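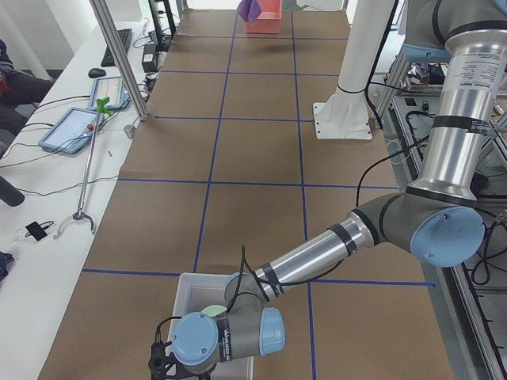
Ticket 182 – Wipe task, replayed demos miss the cloth
Opened by: Bukola Shehu
Assigned to: Edivaldo Aguiar
Product: Flidon teleop recorder, two-arm setup
Status: Reopened

Bukola Shehu wrote:
We recorded 200 demos of the wipe task by remote control. The trained policy goes to the cloth, closes above it and carries on wiping with nothing in the gripper. Flester support told us to record 700. I don't see how more of the same fixes a grasp that misses in the same direction every time. Before anyone spends another week on the leader arms, I want to know that what we save is what the operator did.

Edivaldo Aguiar wrote:
Replayed 3 saved demos open loop, no policy, cloth back in its starting cell. All 3 closed early. So it isn't the training. Please check the wrist camera timestamps against the joint log. Also, which recorder version? The Gaber plugin had a buffering problem in the March build.

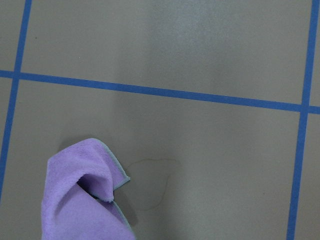 Bukola Shehu wrote:
March build, yes. The release note says the buffering problem is fixed, and I'd like to see the test behind that claim. Wrist frames land 182 ms behind the joints on the right arm. The left is fine. Grilex says their camera driver can't do this and blames the plugin. Gaber blames the driver.

Edivaldo Aguiar wrote:
Try hand guiding for a few takes. Same cloth, same cells, but push the arm yourself and leave the leader arms out of it. If the lag is still there, the remote link is off the hook. 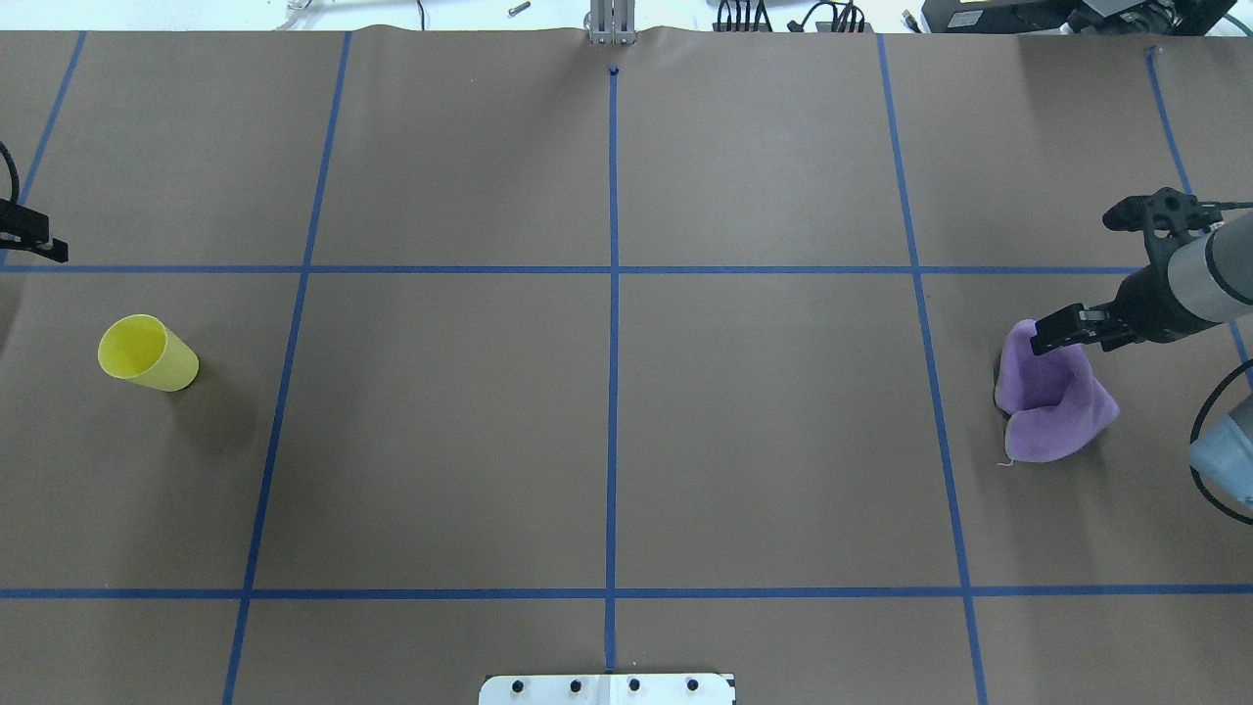 Bukola Shehu wrote:
Hand guiding gave the same lag, so it's not the link. I also don't trust the start poses. The setup sheet says "cloth in right cell", and two people will read that two ways. With the purple cloth bunched up just right of the slanted tape line, the fingers have to come down over its top left corner, and a small error there means closing on air. The yellow cup on its side over on the left is far more forgiving, and I suspect that's why the cup task passed and got everybody excited.

Edivaldo Aguiar wrote:
Agreed on the sheet. Rolled the plugin back and restarted the recorder. Lag on the right arm now reads 3 ms. Closing.

Bukola Shehu wrote:
Reopening. One restart is not a test – it read fine after the last restart too. Leave it recording through a full session and post the log here.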